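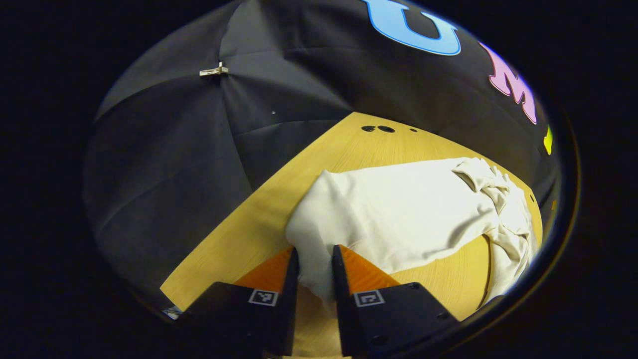

## September, too late to be up

Fever was 103 at lunchtime and I felt like a boiled sock, so I spent the whole day on the couch with the windows open and the Curora paperbacks. I'm on the third one now! I had forgotten how good they are when you're too sick to follow a plot. People row across a lake, somebody steals a goat, there's a wedding, and then it's chapter 10 and you have no idea whose wedding it was.

By four I could stand up without the hallway leaning, so I made toast and ate it over the sink. Then I got cocky and decided to do the Netiston paperwork, the thing about the water meter I've been putting off since spring. They want the old reading and the new reading and a form with a box so small you'd need a mouse to fill it in. I wrote the number in, saw it was the wrong line, crossed it out, and went back to bed (the form is still on the floor, and it can stay there).

Slept until it was dark. Woke up soaked and starving and so much better – the kind of better where you want to call everyone you know, except it was past ten and normal people were winding down. So I heated up the last of the bean soup from Muñoz, the place on the corner, and put way too much hot sauce in it. First thing I've tasted in 3 days. I could have cried into the bowl.

Things I want to remember for when I'm well: change the sheets, call the dentist back, return the blue casserole dish before it becomes mine forever. Also find out when the Grurkutau bus runs on the fall timetable. I keep saying I'll take the 109 all the way to the end of the line and walk back along the river, and every year the leaves come down before I get around to it. Maybe the first dry morning next month, with a thermos and the good boots.

It's raining a little now and somebody down the block is playing the same four bars on a piano, over and over, with a stumble in the same spot each time. I don't mind it at all. Two more chapters and then lights out – I want to know about the goat.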